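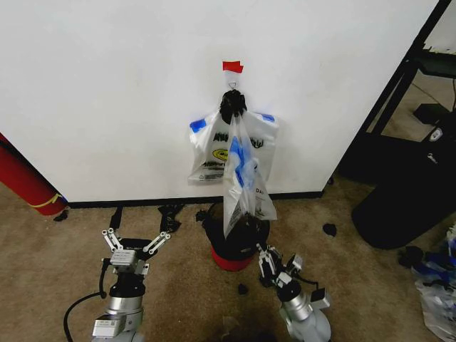 A reader of our midterm draft, signing in the margin only as Mendoza, wrote that a dishwasher is a robot, that it has been doing chores for decades, and that we should explain why anyone needs a second one with arms. We have been trying to answer that ever since, and this report is as far as we got.

Can It Take Out the Trash Yet? Final Report, Caltus Project
By the Caltus project group, Bostwood
December
9 comments | 40 shares

The short answer is no. The longer answer is also no, but with a table of results, which got us a passing grade.

Our question was whether a two-armed machine with plain parallel grippers could handle the small chores a shop or a shared apartment produces every day. We left out vacuuming, where the disk-shaped people have a head start. We picked trash: take a bag, open it, get it into a bin, fold the edge over the rim. A bored twelve-year-old can do it while looking at a phone.

Bags are awful. A cardboard box has corners and stays where you left it. A thin plastic bag has no shape of its own, and whatever shape it had when the program made its plan is gone by the time the fingers arrive. Hanging the bags on a wall hook over the bin helps with this, in the sense that gravity at least has an opinion. Two bags on one hook is harder again, with one in front of the other and both of them mostly white.

Method. We broke the chore into steps and scored each one separately: reach, pinch, pull free, open, lower, fold. A person drove the arms for the first set of runs and the program drove them for the second. We had planned on 3,000 program runs. We finished 9 full ones before the grading deadline, and a good many partial ones that we have put in the appendix where they can't hurt anyone.

Results. Reaching was fine. Pinching was better than we expected, as long as "pinching something" counts. Pulling one bag free without bringing its neighbor along was poor. Opening was the worst step by a wide margin, and we would like it noted that the human drivers were bad at it too. You rub the two layers between finger and thumb until they slide apart, and you do it by feel. Our grippers had no feel. Lowering went well whenever there was an open bag to lower, so the sample is small.

We also scored a trial with the Wuketti bin liner, which is stiffer. It did a lot better. One of us wanted this as the headline result, and was reminded that we had made progress by changing the bag.

On cost, we can't say much. Our runs were slow and every one had a person standing by, who could have changed the liner and gone to lunch.

As for the dishwasher, we now think the comment was right. It works because people load it.

Appendix A has the partial runs. Appendix B is missing and will be added.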